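Ticket 1839
Queue: Dining Services Support, Morgate Residence
Category: Table setting / place layout
Priority: 3
Status: Open - awaiting reply from site

Issue reported
The second-floor dining room reports that place settings laid from the Gamik card do not match those laid in the main hall. Residents who move between the two rooms have asked why the glass and cutlery are in different positions. The site requests a ruling on the correct layout and a replacement card if the present one is out of date.

Items affected
Woven placemat, dinner plate, short tumbler, fork, spoon, knife. Side plates and napkins are outside this ticket. See ticket 1603 for napkins.

Log

Entry 1, 8:40 a.m.
Ticket received and assigned. Site was asked to confirm which edition of the card is posted in the second-floor pantry.

Entry 2, 10:15 a.m.
Site confirms the November edition. The main hall is using the Bidell sheet, which was withdrawn when the placemats were changed. The two documents disagree on the glass: the Gamik card places it above the knife, while the Bidell sheet places it at the upper left.

Entry 3, 11:05 a.m.
Ruling issued. The Gamik card applies in both rooms. The layout is as follows:
Placemat square to the table edge, long side toward the diner.
Plate in the center of the mat.
Fork to the left of the plate, tines away from the diner.
Knife to the right of the plate, blade facing in.
Spoon to the right of the knife.
Glass above the tip of the knife.
Cutlery handles are to be parallel and level at the lower end. All pieces rest on the mat.

Entry 4, 1:30 p.m.
Site asks whether the cutlery may rest on the bare table where the mat is narrow. Reply: no. If the pieces do not fit, the wider mat from Bawa stock should be requested. Up to 500 are held at the Morgate store - please quote this ticket number on the request.

Entry 5, 2:50 p.m.
Setting reviewed against the card. Result: does not conform.

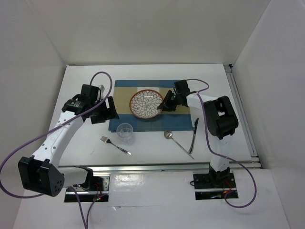 Glass at lower left of mat; fork, spoon and knife off line.

Corrections required: move the plate to the center of the mat, move the glass to the upper right, and bring all three pieces of cutlery up onto the mat, straight and in card order. The mat itself may stay where it is.

Entry 6, 3:20 p.m.
Corrections sent to site. The Bidell sheet is to be taken down in the main hall and returned with the next linen delivery. Ticket remains open until both rooms confirm.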